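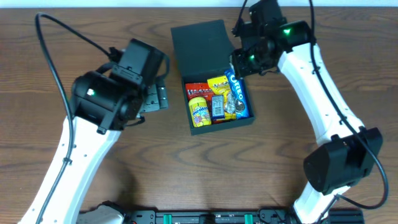 Figure 7. Snack box station with both arms at the box and the lid open.

7 Setting up the snack box demonstration for visitors

This section applies to open days, school visits and any other occasion on which people from outside the department watch the two-arm bench at work. It should be read together with the general safety notes in Section 2. Staff who have not run the bench before must be signed off by Hashini Kodikara, who keeps the list of approved operators.

7.1 Before the doors open

1. Switch on the bench at the wall and wait until the control screen shows the Skediro start page. Do not touch either arm while the start page is loading.

2. Check that a green light is showing on each gripper assembly. If a light is missing or shows any other colour, switch off, wait one minute and start again. If the fault remains, the bench must not be used for the visit.

3. Follow each black cable by eye along its arm. The cable should hang in a wide, easy loop with enough slack for the arm to reach the far side of the table. On the left arm, confirm that the cable is held in its clip on the white link.

4. Wipe the table and remove pens, cups and visitor leaflets. The area in front of the box must be kept clear for the whole session.

5. Place the black box between the two arms, towards the back of the table, and tilt the lid fully back.

Note: The box has no fixed marks on the table. A small error in its position is acceptable. If the operator is unsure, load the Kuruc position check from the menu and move the box until the check is passed.

7.2 Filling the box

6. Fill the box with wrapped sweets and biscuits of mixed shape. A tall packet, such as the blue Oreo packet in Figure 7, should stand upright along the right side. A tube such as the yellow Mentos one goes towards the lower left corner. Soft packets may overlap one another.

7. Do not use loose or unwrapped food. Items that have been handled by the grippers are not to be given to visitors.

Caution: Keep hands out of the box once the arms have been released. The jaws may move down without warning, even when an arm seems to be at rest.

7.3 Running the demonstration

8. Ask visitors to stand behind the yellow line on the floor. One member of staff stays at the stop button and takes no part in the talk.

9. Select programme 229 and press Start. The right arm moves first and brings its jaws over the box, while the left arm holds its flat metal plate close to the box without touching it.

10. Allow the cycle to finish before answering questions that involve pointing at the table. A full cycle lasts 61 seconds.

11. If a packet is dropped on the table, let the programme end, press Hold and return the packet by hand. A packet on the floor is left there until the visitors have moved on.

Note: Visitors often ask whether the arms can tell one packet from another. Staff should give the short answer printed on the Ivex card beside the screen and refer longer questions to the Faltska desk in the entrance hall.

7.4 After the visit

12. Press Park and wait for both arms to stop. Empty the box, close the lid and return it to the cupboard.

13. Record the number of cycles and any faults in the bench log – including faults that cleared on restart – and sign the entry.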